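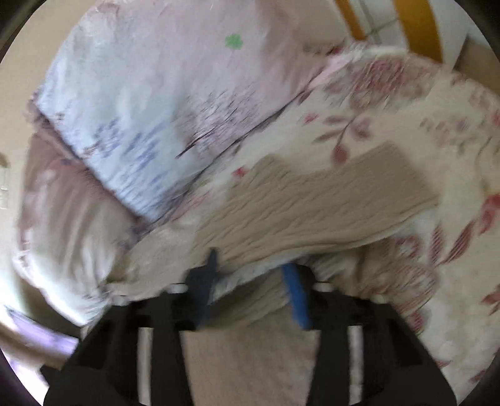

Ticket: linens / guest bed, Studstead unit
Opened 27 October 2025
Status: open, waiting on supplier
Priority: medium (guests due, so call it medium-high)

Problem as reported: tan towel sheds on the floral bedspread. Little beige bits all over the cream parts after every fold. Also the towel won't stay square, slides off toward the side as soon as anybody sits down.

Setup: ribbed tan bath towel, Ziseck, bought March. Floral bedspread older, no tag left. Bed made up same way as the Soliman unit, which has no complaints so far.

Tried so far

1. Shook towel out on the porch. Some lint came off. Back on bed, more lint by evening. No change really.

2. Washed towel alone, warm, no softener. Dryer on low, 54 minutes. Lint screen was packed. Better after but not gone.

3. Second wash, cup of white vinegar in the rinse. Cleaned the screen halfway thru. Much less on the bedspread this time. Calling it a partial fix.

4. Lint roller on the bedspread. Works, but used up half a roll. Not doing that every changeover.

Sliding: folded in thirds instead of half, fold edge toward the pillows. Stays put longer. Still moves if you lean on it. Bedspread is just slick, don't think it's the towel's fault.

Update, same day

Stripped it back and remade from the pillows down, wanted to see if the fleece was part of this. Fleece folded long and laid across on top of the comforter, towel kept off it completly. 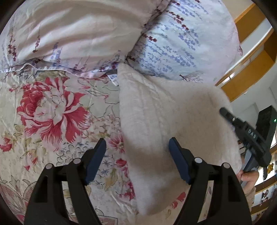
Left it like that over lunch. Ran a hand over the fleece after and got off-white fuzz on my sleeve, so there are 2 shedders and I was blaming one. Fuzz on the comforter is pale and hard to see except on the red flowers, where it shows up right away. Check there first.

Fleece care: cold, gentle, inside a zip bag, air dry. No heat — the last one went stiff and matted and we tossed it. Bag from the Soliman closet is big enough if you roll the fleece first.

Pillowcases are fine. No lint, no pilling, leave them alone. Yes the pink one and the white one don't match, both are lavender prints, that's the set we have. Please don't open another ticket on it.

Sent to Undbridge: asked if the tan towels can be swapped for a flat weave, 100 percent cotton, 4 of them. Asked about return window too. Auto reply only.

Next
— fleece thru the cold wash, bag it
— towel goes on the bathroom shelf for now, off the bed
— recheck comforter after 3 changeovers
— chase Undbridge if still nothing

Leaving open.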